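Ollow open day, 31 October 2023

Quick write-up before I forget it all. Got the early train, got lost, walked the wrong way round the ring road and came in through the goods entrance, where a very patient woman on the gate sent me back to the front. Badge, hi-vis, ear plugs in a little paper packet. Tea from an urn. Biscuits gone by the time I found them.

Ollow handles clothes returns for online shops. That's the whole business. You buy trousers, they don't fit, you stuff them back in the bag, and they end up in this shed at Javovside. 3,000 items on a normal day, we were told, and more after Christmas. Trousers and jeans are the worst of it apparently. Everyone orders two sizes.

Split into groups, ours went first. Route was goods-in, opening tables, checking, steam, folding, bagging, racks. Not much time at each. I'd have happily skipped the racks and had longer at folding.

Goods-in – cages and cages of grey mailing bags. Smell of cardboard and someone's perfume. The bags get slit along the short edge, never the long one, so the blade stays away from the clothes. Found out later that's a new rule. A lot of jumpers died for it, said our guide.

Opening tables next. Each item gets shaken out and laid flat, label up. Pockets checked. There's a shelf of things found in pockets, which I liked more than I should have: bus tickets, a teaspoon, a baby sock, a lot of lip balm. Money goes in a tin and they do try to send it back.

Checking is done under very white light. Black clothes are hated by everybody, you can't see a seam or a mark but you can see every single bit of fluff. They keep a roller on a string by each table. Three things get a garment pulled out of the line straight away: make-up on the neck, deodorant marks, and dog hair. Cat hair they can usually deal with. No idea why the differnce, didn't get to ask.

Steam room – hot, loud, couldn't hear a word. Two minutes in there was plenty. Hangers come round on a rail, go through a cabinet made by Drornix and come out the other side looking almost new. Somebody asked about the energy bill and got a look.

Then the folding area, which was what I'd come for. I run a small second-hand clothes shop and our folding is a disgrace. Took as many notes as I could standing up.

Trousers, their way: hold by waistband and hem, pull the length straight before it touches down. Lay one leg on the other. Smooth from the waist to the hem, one pass with the flat of the hand. Tuck the point of the seat in so you've got a straight edge. Then fold hem to waist, and again in thirds. Soft fabrics get a sheet of tissue at the second fold, denim gets nothing.

The trick is all in the first bit. Get the length straight in the air and the rest is easy, lay it down bunched and you'll be chasing the creases all over the table. I've been doing it the wrong way for years.

Black trousers again, of course, and the pale tabletop does help. You can see the outline of the thing even when you can't see the folds in it. We have a brown table at the shop. Going to get it painted.

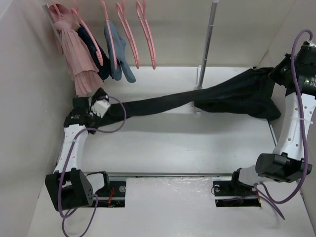
Iglesias has read my notes and disagrees with the thirds: fold in half and half again for anything going on a shelf, thirds only if it's going in a bag, otherwise the pile leans and you're refolding it by lunchtime. Fair point, ours do lean. Will try both.

Bagging was quick. Clear bags, sticky flap, size sticker top right. They get through 2,000 bags before the afternoon shift even starts, and yes someone asked about the plastic. They're trialling paper ones but the shops want to see the colour without opening it.

Racks – tall. That's all I've got written down. We were running late by then.

Thirty minutes for questions at the end, mostly about parking. Bought a bundle of seconds from the table by the door, 30 pounds, two good coats in it and a skirt with a broken zip. There's another open day in June, booking needed, and wear proper shoes becuase they do turn people away in sandals.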